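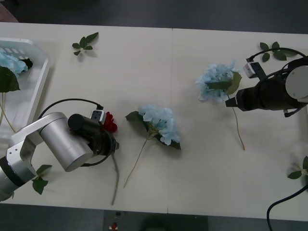 Abb. 3: Zweiarmaufbau mit Kunstblumen. Linker Greifer mit roter Rose, rechter Greifer mit hellblauer Hortensie.

Kategorie: Robotik > Greifer & Handhabung > Volltext

4.2 Greifervergleich an biegsamen Stielen

Ich gebe zu, dass ich mit diesem Versuch mehr Spaß hatte als mit dem ganzen Kapitel davor! Verglichen habe ich zwei Fingersätze für denselben Greifer, den glatten von Drendow und den geriffelten von Plulix, und beide mussten an denselben Kunstblumen ran (Rose und Hortensien, dazu lose Blattzweige als Störobjekte). Insgesamt kamen so 330 Griffe zusammen, verteilt auf 13 Sitzungen. Die Regelung lief durchgehend auf dem Veres-Controller, nur die Kraftgrenze habe ich pro Fingersatz neu eingestellt – in 4 Stufen, immer von weich nach fest.

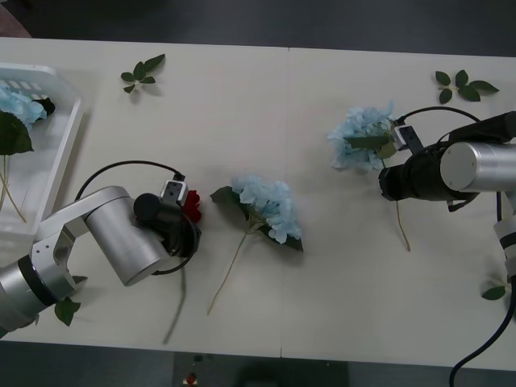 Beim Greifpunkt war ich am Anfang viel zu optimistisch. Ich wollte möglichst tief am Stiel zufassen, weil das der Wuker-Planer so vorschlägt, und bin dann doch bei den Köpfen gelandet. Die Rose wie die Hortensie rechts werden oben an der Blüte geführt, der lange dünne Stiel hängt frei nach unten, und genau diesen freien Teil muss der Planer beim Ablegen mitrechnen. Mit den glatten Fingern rutschte mir der Kopf bei schnellen Drehungen gern weg, da half auch die höchste Kraftstufe wenig. Die geriffelten hielten besser, verhakten sich aber bis zu 3 Mal pro Sitzung in den Blütenblättern, und dann kam beim Öffnen die halbe Hortensie wieder mit hoch. Für die Versuche in 4.3 bleibe ich deshalb bei Plulix und öffne den Greifer langsamer.

Kontakt | Impressum | Nach oben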